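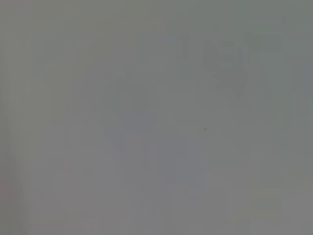

Grey is the colour that lies between black and white, and it is a good deal more varied than people tend to expect when they first set out to buy a tin of it. Very few greys are truly neutral. Most lean a little towards some other colour, and the lean can change within a small space, as where a grey with a faint bluish tint in the middle turns a soft pinkish-mauve towards the bottom left corner. Painters call the first kind cool and the second warm.

The Pitska chart, a household colour list first printed at Darkby one March, gives 168 greys, of which 47 are marked as warm. Blue, green and violet leanings make up most of the others, and there is a long and rather fond note on the greys of wet slate. 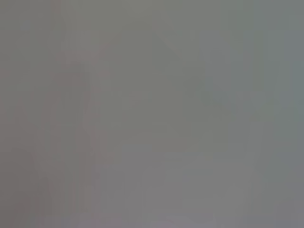 Darkby Colour Society, Reference Section

Mauve-greys and green-greys are often kept apart on charts, though they sit together very comfortably, the one easing into the other by way of a plain middle grey. Where the change is gradual the eye finds no line between them. The older name for such a pairing, "dove and lichen", is still heard now and then among decorators.

See also: Slate; Mauve; Olive; Tint and shade
Last revised 11 September 2023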